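4.2 Open day at the Falgate site

The open day was held on 2019-01-28, a Monday, which we had not wanted but the hall was free. Doors at nine, first run shortly after. Two operators, Ladi Olaniyan on the robot and Chinyere Bako on the sign-in desk and the stop button. Visitors came in groups of up to 13, each group getting one full run and then a short time for talk. Same task all day: take a toy item off the shelf unit, put it in the basket. No change to the planner between groups. Settings as in Section 3, except the arm speed cap, which we lowered for the public.

We ran 19 trials in total. Not all are usable. In 2 of them the log stopped early (disk full, our fault, we should of checked the night before) and these are left out of the timing numbers but kept in the visitor survey. A run was stopped if any visitor crossed the tape line, and restarted from the home pose. Restarts are marked in the log and not counted as new trials.

The shelf task was picked over the table task from the Pokgate pilot. Table picks are easy to see but people there lost interest fast, and the reach into a closed space is where the hand planner does its real work. Fingers have to go in past the dividers, and the other arm has to keep the basket near without hitting the boards. Figure 4 is from the reach stage of a run, with a finger on the green and red item and the red basket held low in the other gripper. 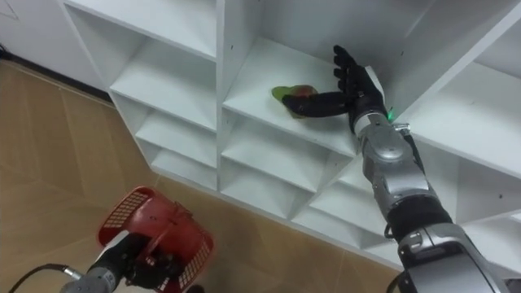 What did visitors want to know most? How fast it would be without the speed cap, and what it would cost to have one at work.

Figure 4. Reach stage, shelf task, Falgate open day. Head view.

We had no good answer on cost. On speed we pointed to the lab runs. Chinyere wrote the questions down as they came, in the visitors' own words where she could keep up, and these notes are the base for Section 4.3. Some were lost in the busy part before lunch.

Sign-in gave us a fair spread. School staff, a few people from Skateo who run a small parts store, families, retired folks from the street. The survey sheet was one page, filled in by hand after the run. We left age off the sheet. In hindsight a mistake, since the older visitors asked very diffrent things and we can't split them out now.

Stop button: Chinyere had it the whole day. Each press is logged with a time and a short note. Noise in the hall was high, and Ladi could not always hear her call, so from the second group on she raised a hand as well. We kept this for the Yen visit in February.

Log rate was 900 samples per minute for joint data, lower than in the lab, to save space. Fine for stage timing, too coarse for contact. So no contact results are reported from the open day, only stage times and the survey. Stage times were marked by Ladi from the log after the event, reach, grasp, lift and place, with no second marker. A second pass is planned.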